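I have now owned the complete run of the Flamness Parish Newsletter for a month, and my marriage is holding up fine, thank you for asking.

It came from Wouter Dewulf, who was clearing out his late uncle's house in Gosevgate and wanted the shelf back. He asked for nothing. I insisted on giving him $16, and he took it fast enough to make me suspicious. There are 346 issues. I had pictured a shoebox. My wife had pictured me saying no.

The early ones are mostly weather and grudges. One man named Balogun wrote in every December to complain about the church bell, which was late, and then, after the repair, to complain that it was early. I like him enormously. I've started skipping ahead to find him. 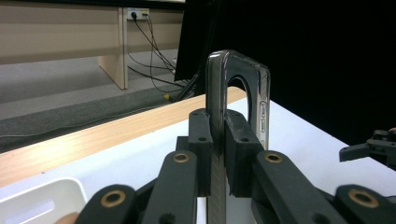 A gripper holding a dark arched object

By the final issue the print run was down to 16 copies and the editor was still running corrections. The last one concerns the length of the footpath to Jutier, given the month before as 2,620 yards. It should have read 1,055. A reader had walked it and been, in the editor's words, "home rather sooner than planned."

I'm on the lookout for an index now. Wouter says there was one. He also says I can't give any of it back.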